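Grasping by the stalk, or how I lost an argument with a strawberry

4 min read

Flivitari, as the method has been called since February (I was outvoted on the name), is a simple enough idea. Most grasp planners look for the fattest bit of an object and squeeze. Ours looks for handles first, and counts a stalk as a handle. Pickers in fruit fields have known about this for a while, but they don't write papers.

The trouble is that a stalk is very thin, and from the overhead cameras it comes and goes depending on the light. So the last part of the approach runs on the wrist view alone.
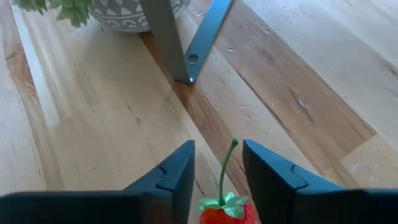

The stem between the two fingers, as the wrist camera sees it.

Once the stem stands in that gap, the rest should be a matter of closing. I say "should" in the sense in which one says it of trains. Our first version, Stakirora, would line up beautifully and then have second thoughts about which way was up. We tested it with 200 attempts and I can remember most of them.

Flivitari fixes this by refusing to change its mind. After the fingers pass a set height, the chosen stalk is locked in and any better idea is ignored until the next attempt. As a research contribution it fits on a beer mat. It also took failed grasps down from 31 in every 100 to 12, which pleased me more than the elegant things I tried before it.
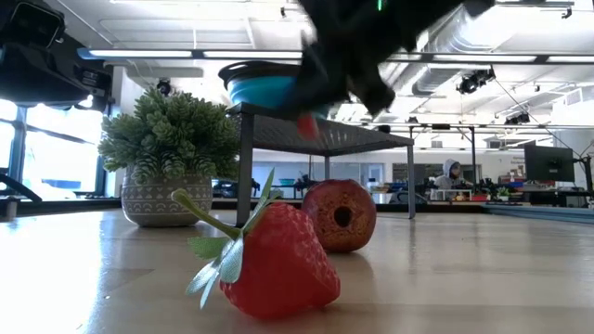 Page last changed: Friday, 16:40

The bowl is the other half of the task. Fruit has to end up in it, and a collapsible bowl on a mesh stand is a less forgiving target than I'd assumed when I wrote the plan. We release from low down now. Zunden, our older planner, let go from higher up, with results best described as lively.

Stalks are no help at all with fruit that hasn't got one, or has it tucked underneath. In those cases Flivitari falls back on the body grasp, and this is where I have to own up to a weakness: small things lying beside big things. The big strawberry has the better stalk, so the planner keeps wanting it, even when told to fetch the little one. 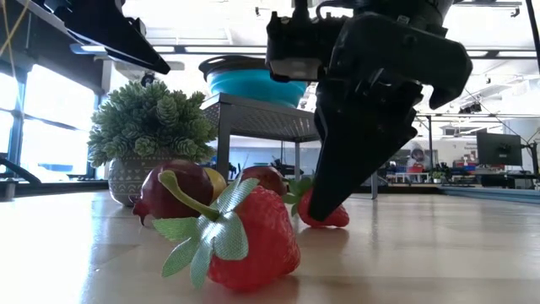
Small strawberry, large gripper.

I've added a penalty for handles that belong to the wrong object. It works up to a point, the point being crowded tables. Next on the list is the Sriwong set, with 5 fruits per layout and more overlap between them, and I'll post the numbers when I can bear to look at them.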